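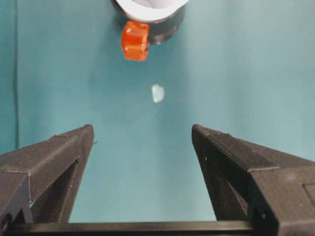

Judite Carvalho had been deputy envoy to Casturon for two years before anyone in the capital returned one of her calls, and then it was to ask whether she still had the good stapler. She did. The talks with Mullness had been stuck since spring over fishing rights in a channel that held very few fish, and both delegations had settled into the comfort of people paid by the day. They met in a customs hall where everything official was supposed to be green. The surface under the papers had come out teal-blue, deeper at one side and paler toward the other, and Mullness had lodged a formal objection to the pale part.

"It favors the coast," said Morais, their chief negotiator, on whose side of the room the coast was.

"Then swap seats," said Judite.

This took until October. Swapping seats meant swapping doors, and the east door had been promised in writing to the delegation from Sideck, who were observers and had never come. A letter went to Sideck. Sideck replied that it would need 15 copies of the question.

Print this page
E-mail this page

When the seats were finally swapped, Morais spread his hands over the paler end and looked pleased. Then he looked at Judite's end.

"Yours seems larger," he said.

She wrote home that evening to report movement. The ministry congratulated her, raised her allowance by 500, and asked again about the stapler. She told them it was under negotiation.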